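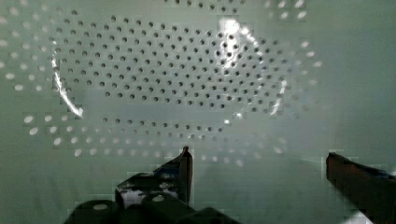
Wrist camera view from a Nedoneo arm, with both gripper fingers spread in front of a perforated metal surface.

Nedoneo opens rental program for wrist-camera robot arms

PRERKUDMONT, 19 December 2022 – Small manufacturers and repair shops will be able to rent a robot arm by the month under a program launched by Nedoneo, the company said in a statement.

The package includes one arm, a two-finger gripper and a small camera mounted at the wrist. It rents for $1,455 a month, with a minimum term of three months. A one-time set-up fee of $400 covers delivery, bolting down and the first day of training.

Nedoneo has sold the same arm outright for several years. The company said most of the shops that asked for a quote and did not buy were worried about paying for a machine before they knew what they would use it for.

The wrist camera shows the operator what is directly in front of the fingers. At close range it picks up surface detail such as rows of punched holes, although curved or shiny metal can throw glare that hides part of a pattern. Nedoneo recommends a diffused work light for metal parts and will add one to the rental at no charge if the customer asks for it when ordering.

A trial of the service began in October at Pearce, a sheet metal shop in Trilmont. Pearce has used the arm for handling and close-up viewing of metal parts, and has extended its rental into the new year. The shop told Nedoneo that staff were comfortable moving the arm by hand within a few shifts but that changing the fingers took longer than it should. A quick-release mount is planned for next year.

Video quality was the other complaint. Over a busy shop network the picture can turn blocky, mostly near the outlines of the fingers and in bright areas. The company said a wired connection helps and that a software update is being tested.

Rental customers get phone support on business days. Repairs are covered except for damage caused by collisions, which is billed at cost. Worn finger tips are replaced free once per term.

The first 14 units are available now, with delivery limited to addresses within a day's drive of Prerkudmont. Customers who decide to keep the arm can put up to $2,000 of their rental payments toward the purchase price.

Orders are being taken through the company's sales office.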